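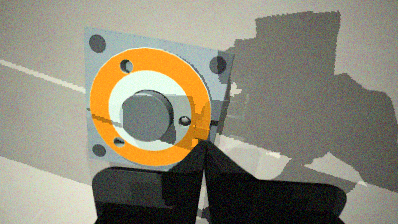 August 7, 2019
Opened by Malsha Jayasinghe

Ticket 2623 – Gazi controller drifts sideways on final descent, Prilura fingers, simulation only

Hi all, putting this in the Temora queue because it touches both the controller and the camera settings and I'm not sure who should own it. First, though, I have to say the new narrow fingers are a joy. I've been swapping between them and the old wide pair for the whole comparison and the narrow ones get into places I'd given up on (the space between the cylinder and the ring, for one!).

The problem: with the Prilura fingers and the Gazi controller, the arm comes down over the part nicely, then slides sideways in the last stretch before contact. It's always the same direction, toward the base. With our old controller and the same fingers it doesn't happen. With Gazi and the wide fingers it happens a little, but you have to go looking for it in the logs.

Steps to reproduce:
1. Load the room with the black arm on the orange mount.
2. Pick the Prilura fingers, Gazi controller, default gains.
3. Start from the tall home pose and run the straight-down approach.
4. Watch the fingertip position in the log from 40 mm above the part down to contact.

Expected: fingertips stay over the target.
Got: sideways drift on nearly every run, worst when the part is turned a bit.

What I've tried so far: restarted everything, reloaded the part, halved the approach speed (drift gets smaller but it's still there), and checked the finger model for a wrong offset. The offset looks fine to me but I'd love a second pair of eyes.

Reply from Tharindu Kumarasinghe

Lovely clear write-up, thanks. I ran your steps and got the drift on my first go. Two questions. Is the close-up camera feeding the controller, or only recording? And which lighting preset do you have on? The low sun one throws a big blocky gripper shadow right across the part, and I've seen the tracker grab a shadow edge before.

Reply from Malsha Jayasinghe

It's feeding the controller, yes, and it's the low sun preset. The shadow lands on the right side of the ring in the close-up view and the edge is all steps and corners, so I can believe the tracker likes it. One corner hole is behind the fingers as well, which leaves it three to work with. Will try the flat light.

Reply from Malsha Jayasinghe

Flat light results. Better! The drift dropped by more than half with the Prilura fingers and went away completely with the wide ones. So the shadow is part of it. There's still a small slide left over though, and that one doesn't care about the light at all. I get it with the close-up camera switched off too.
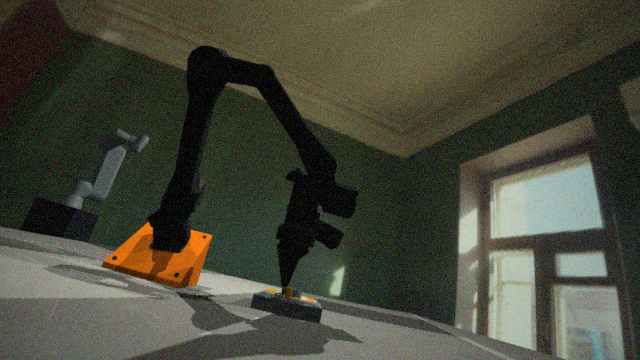

My hunch for the leftover bit is the home pose. Going from that high arch to fingers straight down means the wrist does a lot of the turning late, and Gazi seems to blend the last of that turn into the descent. The old controller finishes turning first and only then drops, so it looks slower but it arrives clean. Karla, does Gazi have a setting for that? I couldn't find one in the notes.

Reply from Karla Magaña

It does, and it's badly named, sorry. Look for "settle" in the motion file. It's set to 0 by default, so the arm never waits for the wrist. Try 50 (that's milliseconds) and put the low sun preset back on as a separate run, so we can tell the two things apart. Please leave the white arm at the back parked for these, I'd like only one thing moving.

Reply from Malsha Jayasinghe

Karla, you're a star. Settle at 50 with flat light: the fingers come down dead straight. I left it going over lunch and did 228 approaches with the part turned a different way each time, and the slide is gone from every one of them. Settle at 50 with low sun: still drifts, same as Tharindu's theory says it should. Two separate faults then, one fixed.

It really changes how I feel about the comparison. I was about to mark Gazi down against the old controller and now I think it's the better match for the narrow fingers – it's quicker on the way down and much gentler at contact. I'll rerun the wide pair with the same setting so the table is fair to both.

Reply from Tharindu Kumarasinghe

Great stuff. I'll take the shadow half. First idea is to raise the shadow quality so the edges aren't so jagged, second is to have the tracker ignore anything outside the orange. Might need both. Mitali did something like the second one in May for the Suresmont parts, so I'll start from hers.

Status: settle default changed to 50 in the Temora motion file (Karla). Shadow tracking still open, assigned to Tharindu. Wide finger rerun with Malsha.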